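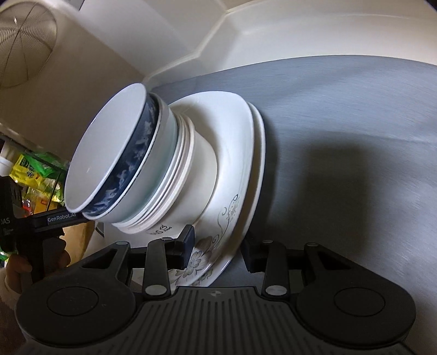
Pludier Notes > Methods > Checking a hand-held gripper dataset

Step 1. Sort by what touches what

Before you train anything on stacked-dish clips, go through them and sort by contact. Forget the task labels for now. A label like "pick up plate" tells you what somebody meant to do. In a stack like this one, with bowls nested on top of two plates and the plate edges between open finger tips, the label could fit several different grasps, and a policy will happily learn the wrong one.

We used 2224 clips from our Ellwood set. I was told they were clean. I would not take anyone's word for that, ours included.

Step 2. Hold out whole stacks

Do not split at random by clip. Neighboring clips share the same dishes, the same floral print on the plate and the same metal behind it. A random split lets the model recognize the dishes and get credit for grasping. Set aside 200 clips, chosen so that no stack in them shows up in training.

Step 3. Run the dull baseline

Train Brutar with the pictures blanked out and only the gripper path and jaw width going in. If it scores close to the full model, your cameras are not doing much work. Plenty of papers skip this. Run it with 2 seeds at the very least, and report both even if one is ugly.

Step 4. Look at the failures by hand

Postetti will give you a success rate and a nice chart. Ignore the chart. Open the 18 worst held-out clips and write down, for each one, which rim the fingers were headed for when things went off. Nested rims sit nearly parallel with thin shadow lines between them, and I have yet to see a depth estimate I trust there.

Step 5. Write the claim last

Ours went from "learns to unstack dishes" to "sometimes closes on the correct edge when the stack is new." It is a smaller claim. We still haven't tested it on clear glass, so leave that out of the abstract.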